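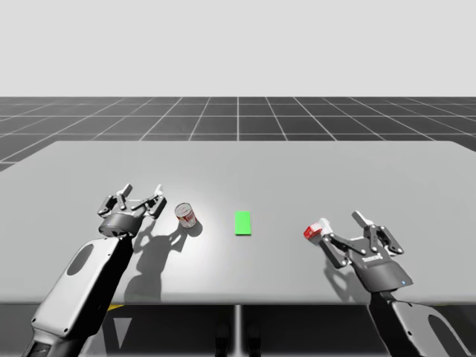
Before Painting: Room Check
Soler Painting, job 2616, Jun 24, 2025

1. Walls sound, no loose plaster — Pass. Hairline crack over the door filled and sanded.

2. Damp reading — Pass on three walls. Outside wall still high near the baseboard. Leave it bare and read again before priming.

3. Old paint tested for lead — Pass. Both swabs negative, kept with the job sheet.

4. Ladders and planks — Fail. One foot missing on the 4-step ladder. Tagged and taken off the job.

5. Windows open, fan running — Pass. Left sash sticks, needs a firm push.

6. Power off at outlets with covers removed — Pass.

7. Drop cloths flat, walkway clear — Comment: tape the edge at the hall door.

8. Solvents and rags — Comment: 2 cans of thinner had no lids. Closed and moved to the garage. Rags go in the metal bin.

Recheck items 2 and 4 before any primer is opened.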